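Ticket: Spring craft table bookings, Clurkine Shopping Center
Opened by: Nga Đàm, family activities
Status: Partly resolved

Problem
Parents booking the kids' flower crown session through the Cula page get a confirmation email with the wrong start time. The page says 2 pm. The email says 4 pm. So far the payment and the child's name come through correctly.

Steps to reproduce
Open the activities page, choose Flower Crowns, pick any open spot and pay the deposit. The email arrives within a minute and shows the later time. It happens on a phone and on a laptop. Booking the paper kite session from the same page gives the right time.

Log

Entry 1
Checked the session settings in Cula. Start time is correct there. Saved it again anyway and made a test booking. Same result.

Entry 2
Asked Veseck, who host the email templates. They said the crown session was copied from last June's lantern workshop, which started at 4, and the time was typed straight into the template. They replaced it with the session field on 2nd March and cleared the old copy. Two new test bookings came through with the right time.

Entry 3
Reminder emails are still wrong. These go out the day before and use a separate template. Veseck have that one now. Reminders are switched off until it's fixed – please don't turn them back on from the main menu, as that restarts the queue.

Entry 4
The kids' lunch add-on was also missing from the email. The box had been unticked in the copied session. Ticked it, and the meal line shows again under the total.
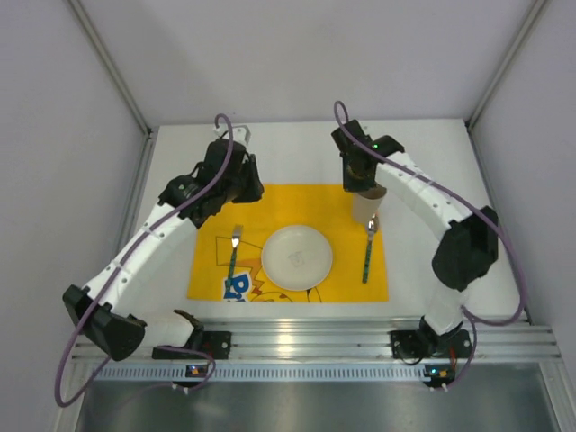
Entry 5
Manalo supply the wire and silk flowers and wanted to know if their drop-off changes. It doesn't. They're booked for the morning and the loading dock has the right time.

Entry 6
Sent a correction to the 15 families who booked before the fix. One message bounced. I left a voicemail at the number on the booking and will try again tomorrow.

Still open
Reminder template, with Veseck.
One family to reach by phone.
The poster by the escalator has the old web address. Reprint requested.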